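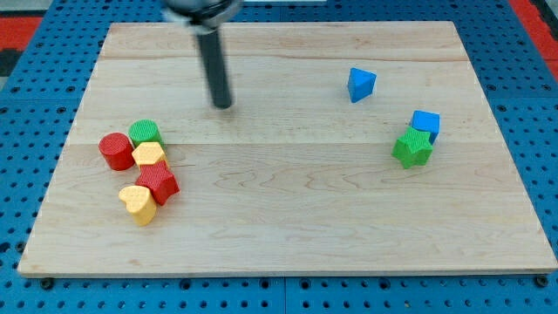
The rod end effector over the test board at Galside, with the shape blocks set out to either side.

Last updated: 21/08/2024
Reading time: 2 min

Szu-yu Lu has spent the summer comparing end effectors for pushing tasks, beginning in June with the two-finger Cliltis gripper and moving on to a plain black rod.

"With the rod there is one contact point to model," she says. "The Cliltis can push as well, but its fingers are wide and they catch on neighbouring blocks. The star shapes were the worst for that."

Each end effector ran the same 406 pushes under two controllers, Siu and Hiso. Siu updates its target at 5 Hz, Hiso at 10 Hz. Fung-ping Kwok, who wrote the logging code, puts most of the difference between them down to rotation.

"A cylinder forgives a late correction. A cube spins off the tip," he says. "Hiso loses fewer cubes. On hexagons I can't separate the two."

Tip height was set by hand at first. Lu now recalibrates every 15 runs -- the mount creeps slightly under side load, and a low tip drags on the wood.

Neither would call the comparison finished. The rod cannot lift or right a tipped block, so those trials are scored separately. Kwok wants the camera latency measured again before the tables are released.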